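This site uses cookies to remember your language and text size. Accept | Settings

# Urnach Hedgerow Bird Notes

A small, tidy (well, tidier every month!) collection of bird sightings from the lanes and hedges between Urnach and the Dindow reservoir, typed up from paper notebooks and free for anyone to use.

## What you get

- `sightings.csv`: one line per bird or flock, with species, path, month and time of day
- `paths.csv`: the 12 walking routes, with start and finish
- `species.csv`: the 91 species on the list so far, English names first
- `notes/`: the longer remarks, copied out as written, spelling and all

The notebooks are a joy. Stepan Derkach filled most of them on his way to work, so the early morning entries are rich and the afternoons are thin. There are whole pages on a single family of long-tailed tits, and a very cross paragraph about a sparrowhawk that I have left exactly as it stands.

## How the records were made

Walk the path at your usual pace, write down what you see or hear, and mark heard-only birds with an `h`. We don't use recordings or apps. If two people walked together, they share one entry and both sets of initials go in the `who` column.

I typed 117 notebook pages over the winter. Hadi Akl then checked them against the originals and caught a good number of my mix-ups between marsh tit and willow tit (sorry, Hadi). Anything we couldn't settle is down as `marsh/willow`.

## Known gaps

- January is thin on every path except Primon Lane.
- Path 7 was rerouted when the footbridge shut. Older entries use the old line and are marked `7a`.
- Flocks of starlings were often just written as "lots". These have a blank in `number` and `lots` in `remark`. Please don't fill them in with a guess!
- Nest sites are left out on purpose, and so is anything on barn owls in the breeding season.

## Using it

Any spreadsheet will open the files. Dates are by month only, and times are rounded to the quarter hour. If you make a map or a chart, do send it over, I love seeing them.

## Adding your own

Copy `blank.csv`, fill it in and send it back with your initials. Remarks can be up to 400 characters, which is plenty for a wren and never enough for a kingfisher.

## Comments

**mossy_gate:** Loaded it on Saturday and found my own street! Is path 3 the one past the allotments?

**S. Derkach:** Yes, path 3, allotments on your left. Listen for bullfinches by the second gate.

**fenwalker:** `paths.csv` has path 9 starting where it should finish. Lovely work otherwise.
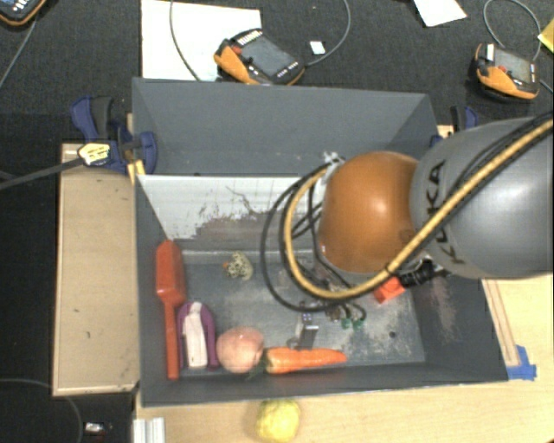
KUKA arm over a grey bin, with its hose and cables.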